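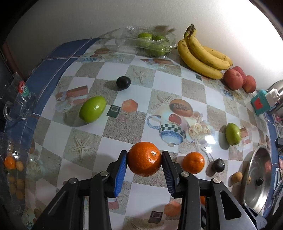
The Nadar hand-held gripper closed on an orange, with more fruit spread over a checked tablecloth.

Nadar Hand-Held Gripper
Demonstration collection for pick-and-place learning

Nadar is a gripper you carry in your hand. You squeeze, the jaws close, and the camera on the tool records what the jaws are doing from the same viewpoint a robot arm will have later. We built it because we wanted to teach arms in real kitchens without hauling an arm into each one, and we are still a little giddy about how well that works!

What the method does

A person picks up objects one after another, the way they would on any ordinary day. From each recording we recover the path of the tool and the opening of the jaws, then train a policy on both together. The policy never sees a floor plan or a list of objects. It gets pictures and motion, and it has to work out the rest.

The study behind this page used 1000 demonstrations of picking up fruit, gathered in 6 homes. Jarrah Whitelaw, who ran the collection, had one firm rule: leave the table alone. If there were bananas against the wall and a loud printed cloth under everything, that was the table we recorded. Busy patterns turned out to be great training material. Early policies kept reaching for printed fruit (a papaya on a tablecloth is very tempting, it seems), and the fix was simply more recordings on cloths like that one.

What we found

We tested the trained policy on an Ouazzani arm fitted with the same jaws, in 2 kitchens that were not part of the training set. Out of 200 attempts, 185 ended with the fruit lifted and held. Most of the misses came from fruit that rolled when the first jaw touched it. Small, dark, shiny fruit was the hardest group, and we would love to see somebody crack that one.

The result we keep coming back to is the comparison between homes. With the total number of demonstrations held fixed, spreading them over all the homes beat collecting every one in a single home by a wide margin - even when that single home had more kinds of fruit.

The tool

Jaws: two linked arms, pivot pins at the joints
Contact surfaces: ribbed pads, replaceable
Operation: one hand, left or right
Recording: video from the tool's own camera, with jaw opening logged alongside
Works with: Ouazzani arms, using the Arklow wrist adapter

Getting the data

The Kinham fruit set holds all the recordings from the study, plus the training code and the test logs, failures included. The current version was posted June 13, 2022. A second set with bowls and lidded containers is planned for July, and the folder layout will stay the same so your loaders should carry over.

Pads and the wrist adapter are listed on the parts page.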